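Poltbridge Evening Classes
Minutes of the teachers' planning meeting, November

Present: Rasha Khalaf (chair), Kazimír Michalík (minutes), Nurhan Güneş, İlker Kahraman
Apologies: Nurhan Baysal, who has sent her comments in writing

The meeting was opened at 4 in the afternoon in the upstairs room.

1. Minutes of the previous meeting

The minutes were read and accepted with one correction. Under "Pottery" it was written that the class is full. It should say that the waiting list is full. Kazimír apologised for the mistake.

Nurhan Güneş asked that in future both Nurhans are written with the family name, as she received two letters last time which were meant for Nurhan Baysal. This was agreed.

2. Matters arising

The door sign for the side entrance is ordered but has not come. İlker will telephone the printer again.

The key for the paper cupboard was found in the pocket of the piano cover. A second key will be cut.

The complaint about the heating was answered by letter. The person who complained has thanked us, but she would like the heating also to be changed. See item 6.

3. Garden soil and water class

This is the new class for the spring term and most of the meeting was spent on it. Nurhan Güneş will teach it. Her plan was sent out before the meeting and she explained the main points.

The class is meant for people who have a garden or an allotment and want to understand why their plants do well or badly. No knowledge of chemistry is needed. In the first evening the students will learn how to take soil from the garden in the right way, from more than one spot and from the depth of the roots. After this they will do the settling test, the acid test with colour, and the test for lime with vinegar. Later in the term the class will compare tap water with rain water from the barrel.

İlker thought that the plan has too much in the third evening. Nurhan Güneş agreed to move the clay exercise, where one rolls the wet soil between the hands, to the second evening.

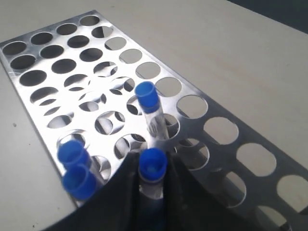

It was discussed whether students should pay for the colour strips separately. Rasha was against this. In her opinion people do not like to pay the fee and then hear on the first evening that they must pay again, and she remembered how it went with the wool in the knitting class. The strips will be included in the fee, which is set at 30 pounds for the term.

Students will be asked to bring their own jar with a lid and an old spoon. Nurhan Güneş will write this in the letter of welcome. She will also write that soil should be brought dry and in a paper bag. In a plastic bag it sweats and begins to smell, and then the whole corridor knows about it.

Kazimír asked what happens with the soil after the class. It will be collected in a bucket and put on the flower bed by the bicycle stand, except if somebody has brought soil with weeds such as bindweed. Such soil goes home with the owner.

The written comment of Nurhan Baysal was read out. She supports the class but she is worried for the tables, as the watercolour class uses the same room on the next evening. She asks for three things: that the tables are covered before soil is put on them, that nobody uses the small sink for mud, and that the vinegar is not kept near the painting paper.

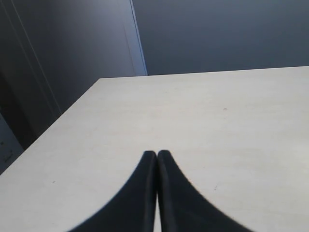 Pale table top, with its smooth finish

All three requests were accepted. For covering the tables İlker proposed old newspaper. Nurhan Güneş prefers oilcloth, which can be washed and used again. It was decided to buy oilcloth from the roll at Keskin, the household shop in the High Street, and to hem only the short sides. Rasha will ask for a price. She has the measures of the tables at home.

Mud and used water will go through the outside drain. Kazimír pointed out that it is dark there in early spring and that the step is uneven. A lamp must be found. Until there is a lamp, only the teacher carries the bucket.

4. Booking of places

The booking by telephone does not work well. Messages are left with half of a name, or with a number that is one digit too short, and the teacher must guess. İlker has looked at the booking page which Astbridge uses, called Bikell, and he showed on paper how it would look for us.

Rasha was in favour but said that not all our students have a computer, and that the language conversation group in particular is used to ringing. Nurhan Güneş said that her own mother would never book on a page, and that her mother has attended every term for many years.

It was agreed to use both ways for one term. The telephone messages will be entered on the page by İlker on the same evening, so that there is only one list. If it goes badly we return to the paper book.

Points from the suggestion box followed. The box had been opened before the meeting and the slips were sorted by subject. 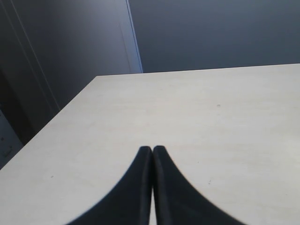 Can I join the soil class if I only have pots on a balcony?
Everybody is welcome who grows something, and compost from a pot can be tested in the same way as soil from a garden. Please bring it from a pot that has been in use for one season at least.

The answer was written by Nurhan Güneş during the meeting and will be put on the notice board in the hall, together with the answers to the other slips. These were a wish for a later start of the dance class (not possible, the hall is needed), a wish for decaffeinated coffee (will be bought), and a long poem without a name, which Rasha read aloud with pleasure. It will also be put on the board.

5. Programme leaflet

The leaflet for spring must be at the printer before the end of the month. We print 700 pieces as before. Kazimír thought this is too many and that a good part of them ends under the stairs. Rasha answered that last time the library in Astbridge had asked for more and we had nothing to give. The number stays.

Texts are still missing from pottery, from bread baking and from Nurhan Baysal for watercolour. Kazimír will remind the teachers. Each text should have not more than 4 lines and should say clearly what the student must bring. The text for bread baking was last year so long that the price did not fit on the page - people came and were surprised.

There was a discussion about the colour of the paper. Yellow was too strong and green was too near to the leaflet of the swimming baths. It was left to İlker to choose, with the wish that old people can read the print.

6. Heating

The heating in the upstairs room comes on too late for the evening classes. The first half hour is cold, and then towards the end it is so warm that the windows are opened. Rasha has spoken with the owner of the building. He says that the clock can be set differently, but only for the whole floor.
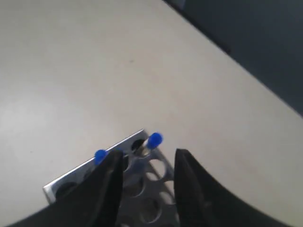 The judo club, who have the other room on the floor, should be asked before anything is changed. They may not want it warmer. İlker knows one of the parents and will speak with him first in a friendly way, then we write a short letter. In the meantime teachers are asked to tell their students to bring a pullover, and to close the windows before leaving. The window behind the piano was found open 2 times this month.

7. Other business

Nurhan Güneş would like to take the soil class once outside, to the allotments behind the Poltbridge mill, in the last week of term. She will find out if there is a path suitable for a wheelchair. If it is only the grass path, she will look for another place.

İlker asked for new chalk. The present chalk is scratching and two teachers have complained. Rasha has a box of the soft kind and will bring it.

Kazimír will be away in the first part of the spring term and asks that another person takes the minutes. Nurhan Baysal will be asked. The others noted that she is absent and cannot refuse, so it will only be written here as a question to her.

Tasks

Rasha Khalaf - price of oilcloth at Keskin, soft chalk, owner of the building
İlker Kahraman - printer and door sign, Bikell page, colour of the paper, judo club
Nurhan Güneş - letter of welcome, changed plan for the second and third evening, path at the allotments
Kazimír Michalík - reminder for the leaflet texts, lamp for the outside drain, second key

The next meeting will be before the leaflets are given out. Rasha will send the date. The coffee will be made by İlker.

Minutes written by Kazimír Michalík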